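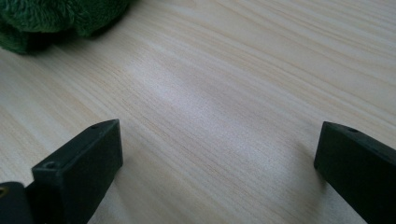

# Wear and Cleaning of Light Wood Tabletops

Ward Boersma – Pearce workshop module, final report

## 1. Purpose

The study room tables at Flomden have a pale wood surface that shows marks quickly. This report compares two cleaning methods and records their effect on surface gloss and on the visibility of the grain.

## 2. Surface

The grain is fine and closely spaced, with narrow darker streaks between wider pale bands. Under direct light the reflection washes out the grain, so marks in that area are easy to miss. Inspection was therefore done twice per table, once from each long side. Soft items left on the tables (yarn, knitted pieces, plush) were moved before cleaning and put back afterward.

## 3. Method

- Method A: dry microfiber cloth, along the grain.
- Method B: damp cloth with diluted Plarkard soap, then a dry cloth.

Each test patch received 200 passes. Pressure was not measured – the same person did all the wiping. Gloss was read before the first pass and after the last, with the meter parallel to the grain. Readings taken across the grain were less consistent and were dropped.

## 4. Results

Method A removed lint and loose dust but left cup rings in place. Method B removed most rings. It also left faint streaks where the second cloth was already damp. Changing the dry cloth between patches corrected this.

The full log has 615 readings. Two patches near the window were excluded after the blinds were opened partway through the session.

## 5. Limits

Only one finish was tested. The tables in the Vurnham annex have a darker stain and were outside the scope. Long-term wear cannot be judged from a test of this length.

## 6. Recommendation

Use Method A daily and Method B on Monday, with a fresh dry cloth for each table.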